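手持夹爪采数据省下了遥操作，省下多少还不好说

Grerkuden实验室7月放出一份预印本，主张用手持夹爪代替遥操作来教机器人做家务。论文由Katalin Nyitrai和Karim Issa合写，方法名叫Virág：人拿着夹爪在房间里做动作，夹爪上的相机同步录像，之后直接拿这些录像训练策略，采集阶段不需要机械臂到场。

作者称共采集600段示范，筛选后留下417段用于训练，任务是开关抽屉、摆放小物件一类。论文摘要里的说法是策略“可迁移到未见过的房间”。翻到实验部分，所谓未见过的房间一共两间，都在同一栋楼里，照明和家具布局与采集场地差别有多大，文中没有交代。 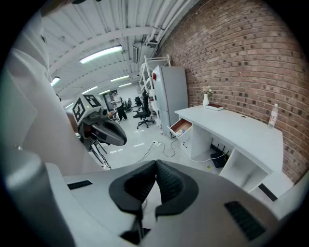 被筛掉的数据去了哪里

183段示范被剔除，论文只用一句“轨迹质量不足”带过。如果是定位丢失，问题出在方法本身；如果是操作者手法不稳，那么换一批没受过训练的人来采，留存率恐怕更低。两种情况对成本的影响完全不同，而成本恰恰是这篇论文最主要的卖点。

没有参与该研究的Elspeth Galbraith看过预印本后表示，她更想看到同等采集时长下与遥操作的对比。“现在比的是段数。手持采一段本来就快，这一点大家早就知道。”

对照组也偏弱。文中只列了3个基线，其中一个是作者自己的旧版本，另外两个没有针对新夹爪重新调参。每项任务的重复次数写在附录里，正文图表没有误差线。

Nyitrai在邮件中回复说，团队正在整理剔除数据的分类说明，会随代码一并放出，但没有给出时间。截至发稿，项目页面上的代码链接仍然打不开。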